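Counting the votes: notes for the October talk

Speaker: Henrik Harms
Length: 40 minutes, then questions. Slides are thin. Most of this is talking.

1. Opening

Say who I am. Returning officer for Rarkari district, before that a count supervisor in Steltine. I don't speak for either council tonight.

The subject is recounts at local level: who can ask for one, what gets looked at, and what doesn't. People mix up three separate things, so put them on the board first and leave them there.

- A check of the totals. Adding up the batch sheets again.
- A recount. Every paper goes back through hands.
- A challenge in court. Starts after the result is declared and is outside the returning officer's control.

Most of the letters I get ask for the second when the writer means the third.

2. The Primau ward result

Use this one as the running case. It is small enough to follow and it's all on the public record.

Two seats, five candidates, a little under 3,000 ballot papers. The gap for the second seat was 17 votes at the first count. The losing candidate's agent asked for a recount before the declaration. That is the right moment to ask. Once the result has been read out, I can't reopen it, whatever anybody has found.

Pause here. Ask who in the room has been a counting agent. If there are a few, let one of them say what they were told on the night.

The returning officer can refuse a recount if the request is unreasonable. There is no fixed figure for what counts as close. I granted this one. I would probably have granted it at 50. At 500 I'd have wanted to hear a specific reason, such as a bundle in the wrong tray.

3. What happened in the hall

Keep this part slow. The order matters.

The papers were already in bundles of 25. Each bundle was opened, checked for stray papers, counted again and banded. The agents stood across the table. They may look but they may not touch. One agent wanted to write down the number on the back of each paper. That isn't allowed, and I told him so.

Doubtful papers went in a separate tray. There were 135 of them across the ward, which is a lot. The reason was dull: two seats, and plenty of people had marked three names. Those papers can't be counted at all. A paper with one mark is fine. A paper with a tick in place of a cross is fine if the meaning is clear.

The recount moved the gap from 17 to 14. Three papers had been sitting in the wrong bundle. The same candidate won.
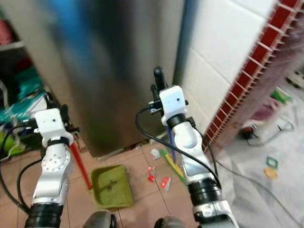
4. The claims that followed

By Saturday lunchtime there was a post going round saying 1,000 papers had been "found". Read it out in full, without the name of the person who wrote it.

What it referred to was the postal votes. They had been opened in the afternoon, with agents present, and kept in sealed boxes until they were mixed with the papers from the polling stations. The mixing is required, so that nobody can tell how one small polling place voted. From the public seats it looks like a fresh box being brought in late. I can see why somebody would be worried by that.

What we did badly: there was no announcement when the box came in. The agents knew. The public seats didn't. I have changed that. Somebody now reads out what each box is and which station it came from before the seal is cut.

Don't get drawn into whether the post was written in good faith. I don't know, and it isn't my job.

5. The Mazandarani report

The council asked for an outside review from the Mazandarani practice. It runs to 60 pages and most of it is about room layout. Three findings worth giving:

- The account for each ballot box matched the papers inside, apart from one box that was a single paper short. The likeliest cause is a voter walking out with the paper. It happens.
- Batch sheets were signed by one person where they should have been signed by two.
- The public seats were too far back to follow anything.

The report found no sign that any paper had been added or taken away after the polls closed. Read that sentence as written. It doesn't say nothing went wrong.

Somebody will ask what it cost. The figure is in the council minutes. I will send it to anyone who leaves an address with the desk.

6. If you want to watch a count

You can't just turn up. Candidates appoint counting agents and the names have to be in beforehand, in writing. Accredited observers apply separately. Seats for other members of the public are up to the returning officer, and in Rarkari we offer them.

Bring something to eat. Phones stay off at the tables. If you see something you don't like, say it then, to the supervisor, and ask for it to be written down. A note made at 1.40 in the morning is worth far more to me than a letter three weeks later.

7. Questions I expect

Why not use machines? Our ballots are short and hand counting is quick enough. I have no strong view beyond that.

Can I see the ballot papers? No. They are sealed and kept for a year, and it takes a court order to open them. The marked register can be inspected, on application.

Did the short box change anything? One paper against a gap of 14. No.

Should a recount be automatic under a set margin? I would welcome it. It would take the argument off my table. That needs a change in the law, so write to your MP and not to me.

Finish by quarter to nine. The room is booked after us.

Comments (4)

Pell_R
Was at the talk. The bit on postal votes was useful, I'd always thought they were counted on their own and added at the end.

Doreen K
You say one signature on the batch sheets where there should be two, then move straight on. How many sheets? That seems a bigger matter than the seating.

H. Harms
Doreen, it's in appendix B of the report. The whole of the second table, all evening. I should have said so on the night.

marshside
Can the slides go up as well please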